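Dish handling by household robots

Dish handling is the part of household robotics concerned with picking up, washing, racking and putting away plates, bowls, cups and cutlery. It is often used as a measure of how close general-purpose machines are to doing ordinary chores. As of Mar 13, 2026, robots can complete parts of the job under favourable conditions, but few can clear a mixed load in an unfamiliar kitchen without help.

Background

The dishwasher automated washing long ago and left the rest of the work to people. Scraping, loading, unloading and stacking all involve moving objects that differ in size, weight and finish. Early research arms worked from fixed positions with identical plates. Later systems were trained on recordings of people guiding the arm by hand or by remote control, which allowed them to cope with more variety.

Gripping plates

Most machines in this field use a gripper with two fingers. A plate lying flat on a table is hard for such a gripper to pick up, as there is little room to get a finger under the rim. Some designs slide the plate to the table edge first. Others use suction, which works well on smooth glaze but poorly on ridged or unglazed clay.

A plate standing on edge is easier. The fingers can close on the rim from either side, and the main difficulty becomes choosing the right plate when several lean together or overlap.

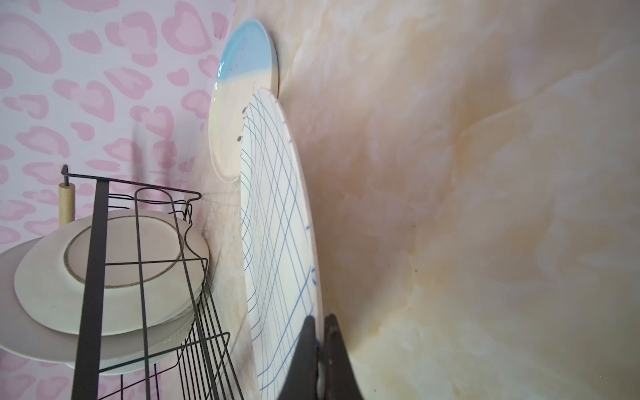
Racking and stacking

Wire racks are a common source of failure. Thin rods are difficult for depth cameras to measure, and a slot may be only slightly wider than the plate meant for it. Glossy surfaces add to the problem, because bright reflections can hide the true edge of a dish. Stacking is simpler when the plates match. With mixed crockery the robot must also decide on an order — usually the largest at the bottom.

Trials

The Dirari kitchen trial used 43 pieces of crockery, none of them seen by the robot in training. The machine moved one piece at a time and took some 20 minutes to empty a full rack. It needed help 11 times, mostly with bowls that had nested tightly. A separate project, Surnurau, tested plates only and reported 3 breakages, all while lowering a plate into a rack.

Commercial use

Voment sells a fixed arm for canteens that stacks plates of a single pattern. McGrath offers a similar unit with a conveyor. Neither is sold for the home, where cost, floor space and slow working speed remain the main obstacles.

See also

Robotic grasping
Dishwasher
Domestic robot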